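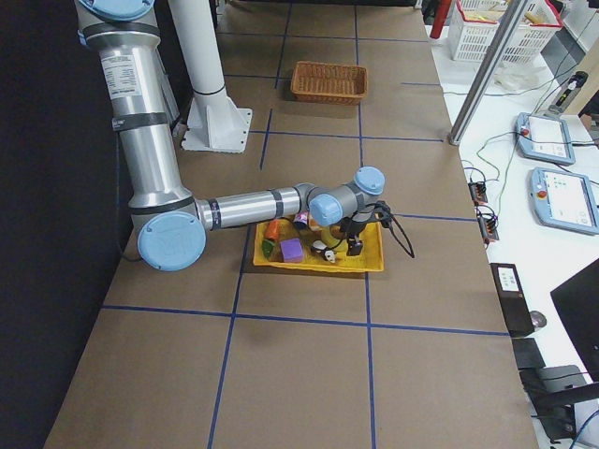
Before we sign for the second arm
Liya Yimer, operations planning

The budget round closes in March and the largest single line in the Warnside request is for another robot arm. I have been asked to say in the newsletter why I haven't put it straight through. Several of you have stopped me in the canteen to ask the same thing, some more politely than others, so I'll set it all down once.

First, the work itself. The job we want done at Warnside is mixed small-item picking for the returned toy sets. A tray comes to the table with whatever was in the box: foam shapes, play food, cups, little animals. Each piece has to come out and go where it belongs. People do this all day with one hand while talking about the football. For a two-finger gripper it is a harder job than it looks on a quotation, as a banana, a cube and a figurine lying on its side all want to be picked up differently.

I went over to Ustcombe and watched the trial for most of an afternoon. Han-gyeol Jeon and Jong-dae Moon have been very patient with me and I want to be fair to them. They know what they are doing and they don't oversell it. My argument is with the paperwork that has grown up round it.

The quotation from Provon gives a price for the arm. It does not give a price for the cell. Go and stand next to the table at Ustcombe and look at what isn't the arm: the paper and tape marking out the top, the white bench beside it with the pendants on it, the cables and connector blocks, the control box, the posts, the curtain. Every bit of that was bought, borrowed or made by somebody, and hardly any of it is in the number we have been shown. When I asked where it sat, I was told "sundries". I have now seen that word on three versions of the request and it has never had a figure next to it.

Then there is the gripper. The quotation lists one as included. Fine, but Jong-dae Maeng tells me that he would want a second type on the shelf before he promised anyone a full shift, plus spare fingers, and I can find neither. The supplier's line is that grippers are "a customer choice". So they are, in the way that tyres are a customer choice.

Floor space is the next one. The request treats the table as the footprint. At Ustcombe there is the table, then the bench, then the chair and the screen, and then enough room for a person to walk round and reach a stop button without climbing over anything. Warnside does not have that room in bay 2 unless the racking moves. Moving the racking is a job for Cosgrove, and Cosgrove have quoted £3,000 before anyone mentions the power supply. That belongs in the request. It is currently in nobody's budget, and I can guess whose it will end up in.

People's time is the one I mind most. The request allows 40 hours for setting up and training, total. Han-gyeol laughed when I read that out, then asked me not to quote the laugh, so please consider it unquoted. Someone has to teach the positions. Someone has to redo them when the tray changes, and our trays do change, because purchasing buys whichever is cheapest that quarter. (If the arm goes in, will purchasing agree to stop doing that? I've asked. I have had a thumbs up in reply, which I can't file.)

We also keep being shown a payback figure. It rests on the arm running through breaks and overnight with the odd visit from a supervisor. I would love that to be true. I have yet to see the log it came from, and an afternoon's watching is no use for proving it one way or the other. I'm not saying the figure is wrong – I'm saying I can't find out how it was made, and neither can the person who put it on the slide.

Keegan Tipoki, who runs the Warnside floor, disagrees with me and would like that known. His view is that if we wait for every line to be filled in we'll be doing returns by hand until we all retire, and that the first arm got bought on far less paperwork than this. He's right about the first arm. I would gently point out that the first arm was also over budget, and that the overspend came out of the training money, which is why four people at Warnside are still waiting for their forklift renewals.

He and I do agree on one thing. The trial should run with our own trays, filled the way they really arrive, stickers and broken bits and all. A good day with a tidy tray doesn't tell us much about a wet week in January when the returns are stacked to the door.

So the request has gone back with the following attached. None of it is meant to kill the thing off.

A full cell price from Provon, with the bench, controls, guarding, cabling and mounting listed separately. If they won't price a part, they should say who will.

A second gripper and spares, costed, or a signed note from engineering that one is enough.

The Cosgrove quote for bay 2, including power.

An honest figure for training and re-teaching, written by Han-gyeol and Jong-dae Moon and left alone afterwards.

A 90-day running log from a table doing our work, showing picks, drops, stops and how long each stop took to clear. A drop that a person fixes by hand still counts as a drop. I say this because the draft log sheet had no column for it.

Service terms for the second year. The quote only covers the first, and I've been caught by that before with the shrink-wrapper.

If all that comes in before the round closes, I will read it the same day and put it forward if it stands up. If it doesn't, the request rolls to the next round and bay 2 stays as it is.

Anyone with numbers from the Ustcombe trial, good or bad, please send them to me directly. Screenshots of slides don't count. I'm in the planning office until four most afternoons, and Keegan can usually be found nearby, telling people I'm wrong.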